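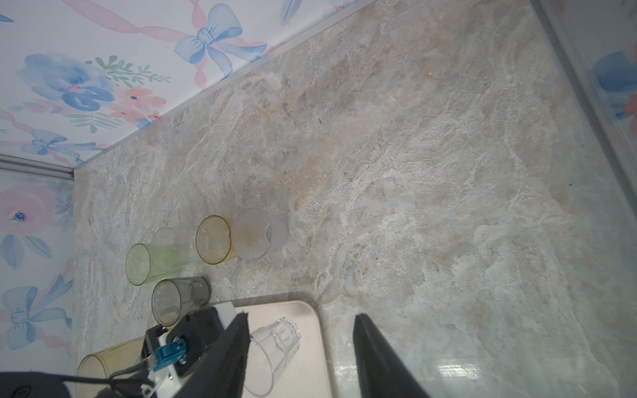 Omport Tenants' Club | Opinion
January 14, 2025

I'm going to say something that'll annoy half the building: let people put up wallpaper. Loud wallpaper, even! Blue bows and pink flowers right down to the counter, if that's what makes you happy while the kettle boils.

My lease has a 2 page section on walls and every line of it is a no. The only color I'm allowed is something the paint chart calls Bachmann Oat (picture a damp cracker). I lived with it for years and told myself it was calming. Then in October I stayed at my cousin's place on Aklow Street, where the hallway is green stripes from floor to ceiling, and I came home and couldn't stand my own kitchen.

The argument against is always money. Fine, so take a deposit! I'd hand over $300 tomorrow for the right to have ferns over my stove. Stripping paper is a dull weekend with a steamer and a scraper, I've done it, and the wall underneath was perfectly okay once I'd filled a few dings.

What I really can't take is the idea that a home should look ready for the next person the whole time you're living in it. There are 153 apartments here and I bet you could walk into any of them blindfolded and name the paint. I pay to live in mine now, and I'd like to see some flowers while I do the dishes.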